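O tapete azul

Sábado, seis da manhã, e ela já de joelhos no tapete. Azul, de espuma, daqueles de encaixar. A tampa da caixa da Sternix tinha ficado no carro, o café também. Não havia tempo pra voltar.

A loja abria às 10. Até lá os cubos tinham de ficar certos.

Certos como? Era isso que ninguém lhe tinha escrito. O papel da Andrade dizia só "verde e vermelho, juntos, no meio". O meio de quê. Do tapete, da sala, da vida. O tapete tinha uma emenda que nem sequer caía no meio, caía um bocado pra direita, e ela andava nisto desde as cinco e tal com aquela linha de dentinhos a puxar-lhe os olhos.

Pôs o verde acima do vermelho. Ficou a olhar. Havia ali também uma cruz de fita prateada, colada, e uma vareta curta que não vinha no papel.
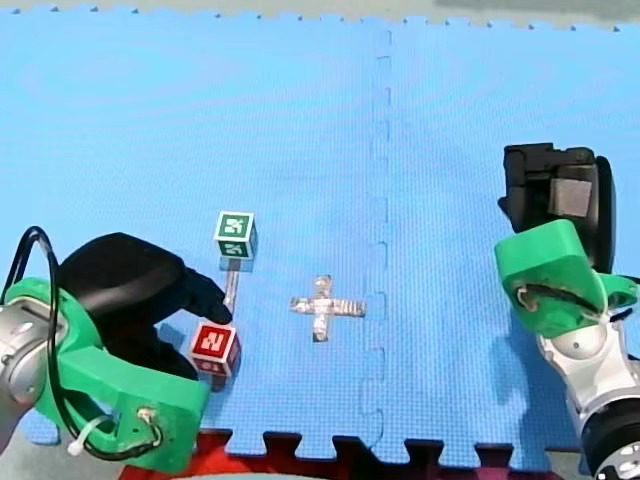
A mãe, ao telefone, em alta voz, com o rádio ligado por trás: que aquilo era tempo perdido, filha, que dois cubos são dois cubos, que em criança os punhas debaixo do sofá e ninguém morria. E que o tapete azul era bonito mas apanhava muito pêlo. E se já tinhas comido.

Não tinha comido. Disse que sim.

Desligou. Trinta euros, era o que pagavam pela manhã. 30 euros e o estacionamento por conta dela. Na Fitport pagavam mais mas era arrumar pesos, e as costas, pronto, as costas.

Recomeçou. O verde agora ao lado do vermelho. Encostar. Não, encostar demais parecia que tinham caído assim. Afastar um nadinha. As bordas brancas tinham de se ver, isso ela decidiu sozinha, sem papel. Era a única coisa boa dos cubos, aquele risquinho branco à volta da cor, como uma janela pintada de fresco. E os desenhos por cima, que ela teimava em ler como letras. Lia um nome diferente de cada vez. Primeiro o do irmão. Depois o da rua onde moravam antes, a dos plátanos, com a carrinha da Truleck sempre parada em cima do passeio.

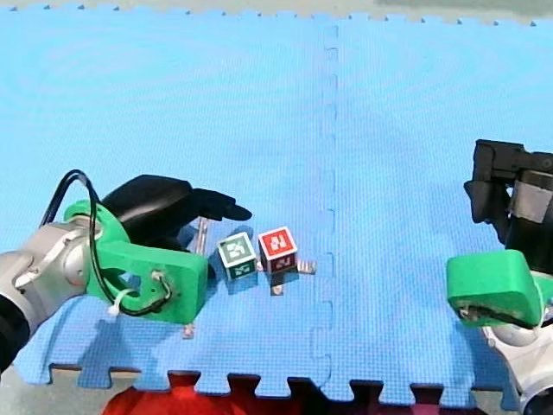

Na rua dos plátanos também havia um tapete. Mais pequeno, já sem metade dos encaixes, roídos. O irmão arrancava os dentes da borda e guardava-os no bolso, dizia que eram moedas. Comprava-lhe coisas com aquilo. Um lápis, uma vez. A janela do quarto durante uma tarde inteira.

Ela vendeu-lhe tudo. Depois arrependeu-se e ele não aceitava devoluçoes.

Sete e meia. O telefone outra vez, mensagem da Andrade: já está? Escreveu quase. Apagou. Escreveu está.

Não estava. O vermelho ficava mais alto que o verde, um degrau entre os dois, e ela não sabia se gostava do degrau. De pé parecia um erro. De joelhos parecia que o vermelho ia à frente e o verde o seguia, como se segue um irmão mais velho até á paragem. 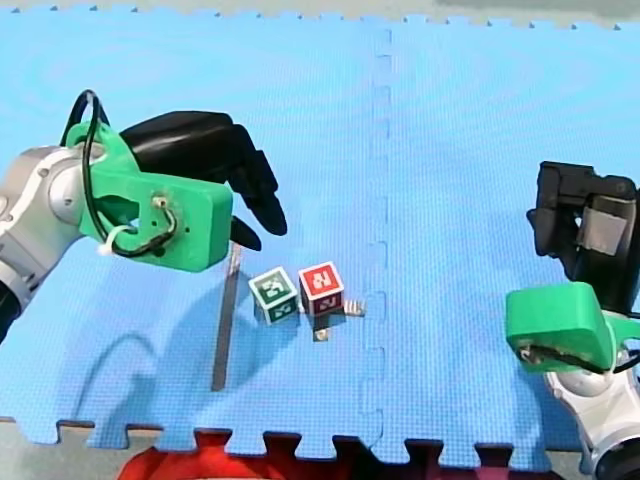

Deixou o degrau. Ia discutir por ele se fosse preciso, já tinha a frase pronta, depois esqueceu a frase.

Tinha era os joelhos marcados do tapete, os pontinhos todos na pele. Esfregou. Lembrou-se do estacionamento, do café no carro, frio de certeza. Lembrou-se que o irmão fazia anos em Abril e que ela ainda não tinha ligado, e já era quase Maio, que vergonha.

Ligou-lhe dali mesmo, sentada no chão. Chamou, chamou.

Olha, disse ela quando ele atendeu, ainda tens as moedas?

Silêncio. Uma porta a fechar do lado dele.

Quais moedas, disse ele. E depois, mais baixo: quanto é que queres pela janela?

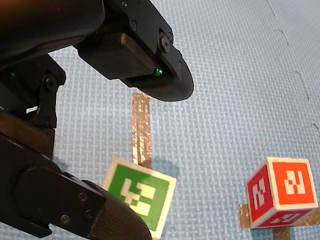 O cubo verde, no tapete.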